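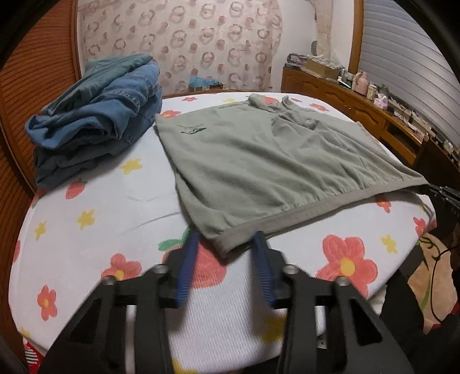 Hodell Residents' Forum has today questioned claims made by the clothing resale firm Zuline that its new doorstep collection scheme will "close the loop" on unwanted household textiles in the Beltley area. The scheme, due to begin in June, asks households to sort clothing and bedding into separate bags and promises that every item will find a second use. A green shirt laid out on a bed is easy enough to picture on somebody else's back. The printed sheet beneath it, with its big coral-red flowers and yellow centres, is a harder sale, and the Forum would like to know where Zuline thinks it will go.

The Forum wrote to Zuline in the spring with 44 questions gathered from members. Answers came back to nine of them. Most of those dealt with bag sizes and collection times, which were not in dispute. Questions about the share of items resold, the share shredded and the share sent abroad were met with the phrase "commercially sensitive".

Lanying Cai, who chairs the Forum, said:

"We have been told this scheme is green, local and free. I can see that it's free. I would like some evidence for the other two. If the bags leave Beltley on a lorry and we never hear of them again, then all we have done is move the problem out of sight and feel better about it."

Zuline's leaflet states that 1,767 households took part in a trial run from its Fan depot and calls the result "an outstanding success". The firm's own notes, supplied to the Forum on request, show that 1,706 of those households were sent bags. The notes do not say how many filled one. The Forum has asked for the difference to be explained and for the leaflet to be withdrawn until it is.

Members are also concerned about the effect on charity shops in Hodell, which depend on good-quality donations. A doorstep service that takes the best shirts and coats will leave the shops with whatever is left over, along with the cost of getting rid of it. Zuline says it expects "no meaningful impact". It has not said how it reached that view, and none of the shops the Forum spoke to had been contacted by the firm.

The Forum does not oppose textile collection. It is asking for three things before the first bags go out: published figures every quarter, a named destination for items that cannot be resold, and a plain statement on each bag that the collection is run for profit.

"Until we get that," Lanying Cai added, "my advice is to carry your things down to the shop you already use. It's a short walk and you can ask the person behind the counter what happens next."

**ENDS**

**Notes to editors**

Hodell Residents' Forum is an unpaid group open to anyone living in Hodell or Beltley. It receives no money from Zuline or from any other collection firm.

Copies of the questions, and of the replies received, are available from the Forum on request.

Lanying Cai is available for interview after 4pm.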